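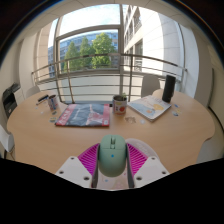 About Plumham Evening School

We're a small school for grown-ups in Drovness, and we teach the things people mean to get around to for years and then suddenly need by Friday. Typing a cover letter. Keeping the books for a one-person business. Setting up a spreadsheet that adds up properly, or writing an email to a landlord that is firm without being rude. If you've ever sat down in front of a computer and felt your shoulders go up around your ears, you are exactly the person we had in mind when we opened the doors.

How we got started

Plumham began with one class on Grudmont Street, above a shoe repair shop, with 8 students and a heating system that had opinions. Our founder, Vy Phùng, had spent years doing payroll for other people and kept getting the same phone calls from friends and cousins and friends of cousins (how do I print just the one page? where did my file go?). One December she put a card in the shop window offering a free evening of help, and people stayed so late that the shop owner had to come up and turn the lights off. She put up another card the next week, and then another, and somewhere along the way it became a school.

We moved into the Chou Building in June 2024, and we are still a little giddy about it. There are windows on two sides, a proper kitchen, and an elevator, which our students with bad knees had been asking for very politely for a long time.

What our classes are like

Classes are small, never more than nine people, and they run at the pace of whoever is in the room. We don't give grades. We do give out printed notes, in large type, because most of us like to have paper next to us while we're learning something on a screen. Every course starts with an evening on the very basics - clicking, dragging, saving, finding what you saved - and you're welcome to skip it, though plenty of people who were sure they didn't need it have told us they were glad they came.

Most courses last 8 weeks and cost $80, notes included. If that's a stretch, please tell us. We set aside places at no charge every term, and you won't be asked to fill in a long form or explain yourself.

Who comes

All sorts of people! We've had bakers, bus drivers, new parents going back to work, and retired couples who wanted to sort out their photos and ended up taking bookkeeping too. Over 200 students have finished a course with us so far, and quite a few come back on open evenings just to use the desks and chat.

Come and see us

Open evenings are on the first Thursday of the month, from 6 to 8. You don't need to sign up or bring anything, and there's usually cake. Ring the bell marked Plumham and give us a minute to get down the hall.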